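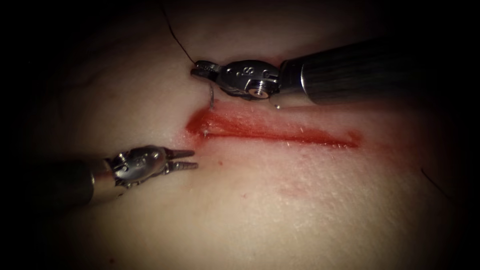
Start of a bite: needle in the right driver, left grasper open and waiting.

Your first stitch on the robot: a walkthrough for theatre staff

Since June the trainees at Trulleck have been queuing for console time, and so have scrub nurses and assistants who never expected to sew anything. I love that! Knowing what the surgeon is trying to do makes you far better at the bedside. So, one stitch, start to finish.

Before you sit down
Set the chair, then the armrests, then the eyepiece. Ask whoever is at the cart to say "ready" out loud. You can't see their face any more, and this is the biggest change of all. Ffion James has scrubbed for open surgery for 20 years and used to read a surgeon's hands. Now she works from the screen and from voices, so speak up.

The stitch
1. Bring the needle in with one driver and keep the other grasper close by, jaws open.
2. Hold the needle a little past halfway back from the point. Turn it until the point meets the tissue square on.
3. Roll your wrist and let the curve do the work. Don't push.
4. When the point shows, take it with the second grasper and roll it out along the same curve.
5. Draw the thread through slowly, watching the tail. You won't feel it tighten, so learn how the tissue looks when it's snug.
6. Tie, call for scissors, and wait for the assistant to answer before you move.

For the assistant
Your job has grown. You swap instruments, pass needles in and account for each one coming out. Mostafa Berrada runs our cart sessions and has everyone repeat each request back, word for word. It feels silly for a morning and then it's lovely, the whole room joins in.

Practice log
Write down every stitch, good or bad. Hala El Ouafi is up to 572 and still finds her left hand slower. Book no more than six people per session.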